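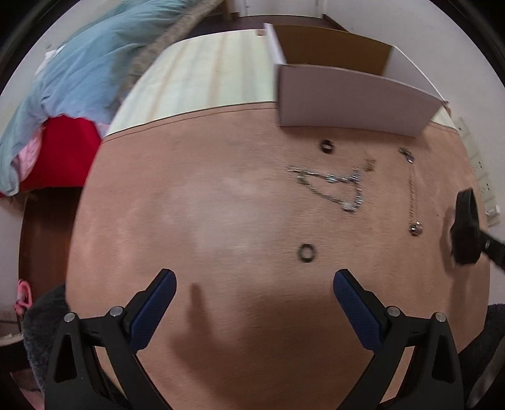
News > Community > Music

31 January 2023
By Kirsten Morin

The Clunda School of Music will open a beginner guitar program for adults and teenagers in its Carrier Street building, the school announced on Tuesday. Enrollment is open now, and the first classes meet in the second week of February.

The program offers 40 places, divided between an afternoon group for students aged 13 to 17 and an evening group for adults. No previous training is required. Students who do not own an instrument may borrow an acoustic guitar from the school for the length of the course and may take it home between lessons.

Each group will meet once a week for seven weeks. Lessons cover tuning, open chords, basic strumming patterns and simple fingerpicking, and every student will learn two complete songs. The school has asked applicants to name a song they would like to play. According to the program office, most requests received so far have been for ballads and older love songs.

The course is supported by a grant from the Gokonberg Fund for Music Education, which has paid for the loan instruments, replacement strings and printed chord books. The fund has supported the school's children's choir in past years. Its current award comes to around $1,140 for each teaching week.

Families with more than one student are encouraged to apply together. Brothers, sisters, parents and grandparents who enroll in the same term will pay a single registration fee. The school noted that a number of its present students first picked up a guitar that belonged to an older relative, and that practice at home is easier to keep up when another person in the house is also learning.

Students who complete the course may join the Plamum Guitar Circle, an informal group that plays in the school's recital room on the first Saturday of the month. A second beginner course is planned for September.

Registration forms are available at the front desk during regular office hours. Places will be assigned in the order in which completed forms are received.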